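4.2 Fee behavior and node dropout on the Zellach test network

Setup first, short. Zellach is a proof-of-work chain, small, run for this study only. 49 nodes at the start, all full nodes, all with the same client version (the Peletti fork, unpatched). Block target 240 seconds. No block reward after the first phase, so miners live on fees alone. That was the whole point of the design, see Section 3.

Phase one ran with the reward switched on. Nothing surprising. Fees stayed near the floor, blocks came close to target, and most wallets never touched the fee slider at all. Auer had expected some bidding even here. There was none worth reporting and we skip the plots.

Phase two, reward off. Two things happened, and they happened in the order Frei predicted in the earlier workshop draft, though faster. One: miners with higher running costs stopped first. Two: those who stayed began to hold back on near-empty blocks and wait for the mempool to fill. Mining an empty block costs the same power as mining a full one and pays nothing, so waiting is the sensible move for each miner taken alone. For users it's bad. Median time to first confirmation went up to 87 minutes in the worst stretch, with the difficulty rule lagging behind the whole time.

The difficulty rule needs a word. Peletti adjusts every 181 blocks. On a chain where hash power is stable that's fine. On Zellach, after the first dropouts, the adjustment window became very long in clock time, becuase blocks were slow, and blocks were slow because the adjustment had not come yet. Known problem, seen on minority forks before. We left the rule alone on purpose. Changing it half way would have made phase one and two impossible to compare.

Wallet side. Users got a fixed balance and a list of payments to make, some urgent, some not. Fees were their own choice. Early in phase two most people still paid the floor fee and simply waited. Then the urgent payments started to miss their deadlines and bids went up in steps, not smoothly. The steps match the default presets in the wallet (low, normal, fast). Hardly anyone typed in a custom fee. So what looks like a market price in the chain data is to a large degree a menu with three items on it. Anyone fitting a smooth demand curve to this kind of data should keep that in mind, we did not in the first draft and had to redo the regressions.

Non-urgent payments: many never sent. We count these as lost demand. Wuslow, the simulator we used for the baseline, has no such option, every payment in it gets sent sooner or later at some price. This explains most of the gap between simulated and observed fee income. The rest we can't fully account for. Timing effects in December, maybe, when several users were slow to respond.

Miner costs were self-reported, per node, as a monthly power figure. Rough. Two operators gave wall-socket readings, the others worked from rated values, and rated values overstate the draw at light load. We did not correct for it. The ranking of nodes by cost is probably okay, the levels should not be quoted.

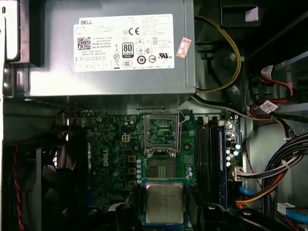 Figure 6. Dell power supply with rating label and 80 PLUS mark.

Did the high-cost miners leave because fees were too low or because fees were too uneven?

Mostly the unevenness. Average fee income over the first part of phase two would have covered costs for all but the most expensive nodes. But it came in lumps, a few well-filled blocks and then long runs of nothing, and a small miner could go for days without winning one of the good ones. In the exit survey, operators named the dry spells more often than the total. A shared pool would have smoothed this out. The protocol rules did not forbid one and none was formed, which we put down to the short run time.

A side run, with fees partly carried over from one block to the next through a common pot, is reported in Section 4.3. Waiting behavior drops sharply there. Same wallets, same presets, same payment lists. The Zürcher variant of the pot (half paid out, half kept) was the only one tested to the end; the full carry-over variant was stopped early after a client bug corrupted the pot balance on several nodes. Those blocks are excluded from all tabels below.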